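Evening all - a little update on Flunari, our small perception tool for finding things in clutter. Version 4 went up on 22/12/2021, and I'm ever so pleased with how it copes with cables!
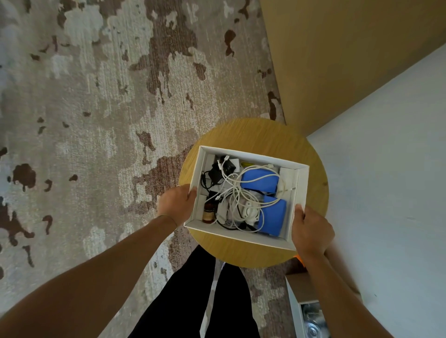
White leads draped over two blue pouches, all in one box.

The old tracker treated every loop of cable as a new object, bless it. Now we join the pieces up first and only then ask what they are, which took 334 lines and far too much tea.

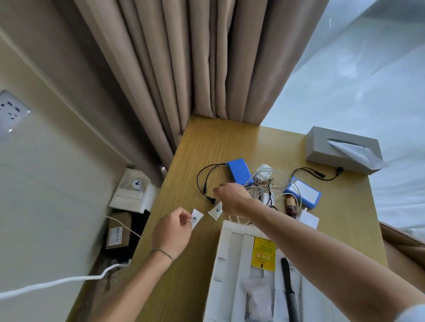

Same sort of muddle, spread across a desk.

Hands are still the hard bit - a small white sachet between finger and thumb keeps getting merged with the thumb. I've labelled 1410 masks by hand so far and the Dasholm branch is training on them tonight. If you've got a nice messy drawer, do try it and send me the log!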